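The Viter Banquette – dining seating for small restaurants
Made to order by Gukar

I started making banquettes because I was tired of sitting on bad ones. You know the kind: too deep, too low, and a back that stops right where your shoulder blades start. The Viter is my answer to that, and it's the piece I get the most mail about, so I've put everything I usually say on the phone onto one page.

It's an upholstered bench with a high back, sold by the section. Each section seats two people comfortably (three if they like each other) and bolts to the next one from underneath, so you can run it down a wall or turn a corner with it. The seat is firm. I get asked for softer, and I always say the same thing – people who sink can't reach their soup.

Ankica Karagiannis was the first to order a full run, for her dining room at Woldegiorgis. The building dates from 1861 and there isn't a straight wall in it. We ended up scribing the back panels on site, which took two long evenings in May, and I now offer that as an option for anyone with an old building. She picked a dark olive fabric I would never have chosen and I've been recommending it ever since!

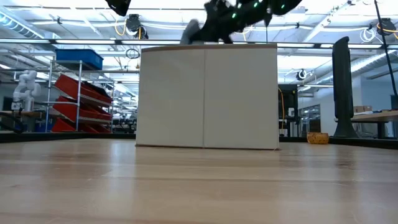
Fabric first, then, as that's where most people get stuck. There are 26 colors in the standard range, and I'll mail you swatches of as many as you like. Please look at them at the hour you serve dinner and next to the tabletop you're going to use. A pale blond wood with a glossy finish, like the one in the photo, picks up the ceiling lights and throws a lot of brightness back at the seat, so a mid-tone fabric can look a shade lighter than it did in your hand. If your tables are dark, go the other way and try something warmer than you think you need. I keep a few larger pieces for loan if the swatches aren't enough.

Sizes. A straight section is 124 cm long. Corner sections are square and come with a loose wedge cushion, so the person in the corner doesn't slide off backward. Seat height is set for normal dining tables. If yours are on the tall side, tell me and I'll raise the plinth at no charge.

The frame is solid beech, glued and screwed. Seat covers come off with a zip along the back edge. Back covers don't come off, and yes, I know, I'm working on it. Boris Zeman, my upholsterer, has a version with hidden snaps that he likes and I don't yet.

Cleaning is a damp cloth, mild soap, and patience with red wine. Don't use the spray stuff that bars use on vinyl, it leaves a ring.

I also do a matching stool called the Ivano, same fabrics, same firm seat, handy for the open side of the table. It stacks, but only three high before it starts to lean.

Weight: roughly 283 pounds for a run of four sections with one corner, so have a couple of strong people around on delivery day. I bring the bolts and the wrench. What I need from you is a floor plan with the outlets and radiators marked on it, even a pencil sketch, and the width of your narrowest door.

Lead time depends on what's on the bench. Send me your plan and I'll write back with a price and a delivery week.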